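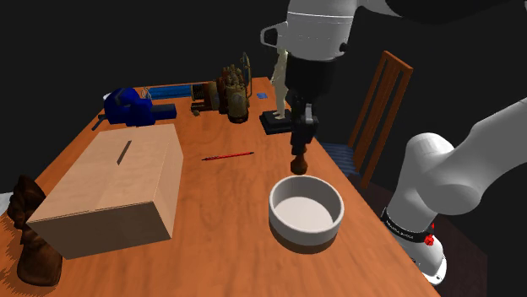
Sep 13, 2023

I've spent the evening with the Rascombe release notes, and I'm still not sold. The claim is that their planner handles clutter "out of the box". Fine, but whose clutter? Every table I load in the simulator is a guess at what a real one looks like, and the planner gets marked on my guess.

Take grasping. The knob-shaped wooden piece is a rotten thing to hold between two fingers, and the contact model is where I trust the sim least. Change the friction value a little and you get a different story. I ran the same pick 50 times with one setting and then nudged it, and the success rate went somewhere else entirely. Kyu-ri Bang says to randomise it and stop whining. Maybe – but randomising a number you don't understand gives you a spread of numbers you don't understand.

Thin things bother me more. A pencil lying flat is barely there as far as the depth pipeline is concerned, and in version 7 the collision checker quietly pads it into something much fatter. I only found that by drawing the meshes myself. It isn't in the docs.

I do like the new logging. Joon-young Na got replay working in 16 lines of config, and mine took a few more. I'd still want to see their planner on a desk they didn't build before I switch over from Titetti.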